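White cube shelf in a small bedroom - do you use baskets or leave it open?
Storage & Tidying > Small rooms

bokden_attic wrote:
I have now a white cube shelf against the wall in my small room, with the bed at the other side. My question is about the cubes. Everything ends up in them, also fruit and other small things which do not belong there. I like to go along the shelf with one small red basket and collect all, but my sister thinks every cube should have its own box. What do you do?
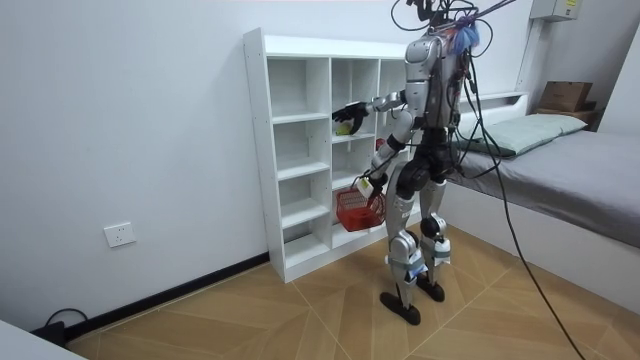
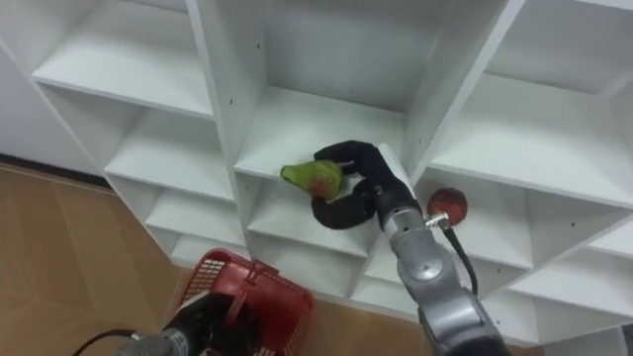
The cube shelf and the red basket, seen from two sides.

Viltstead5 wrote:
I agree with your sister. Open cubes collect dust and it is hard to keep them nice. I bought fabric boxes for mine and now I clean it once in a month.

mangundap wrote:
I don't agree. With a box in every cube you forget what is inside. I found in July a box with 18 old phone chargers. One basket for collecting is enough - but you must empty it the same evening.

Viltstead5 wrote:
Then the problem is the chargers, not the box :)

lunow_k wrote:
Please, no fruit in a bedroom shelf. A ripe pear can leave a sticky mark on white board and I needed nearly 300 wipes to learn this. Put a small plate under it, or keep it in the kitchen.

bokden_attic wrote:
Thank you all. The plate is a good idea. I will try boxes in the lowest cubes only and leave the upper ones open. Mangundap, how big is your basket?

mangundap wrote:
42 cm long, but I would buy a smaller one today. It becomes heavy.

5 people found this thread useful
We use cookies to remember your login. Accept / Settings
Contact - Forum rules - Back to top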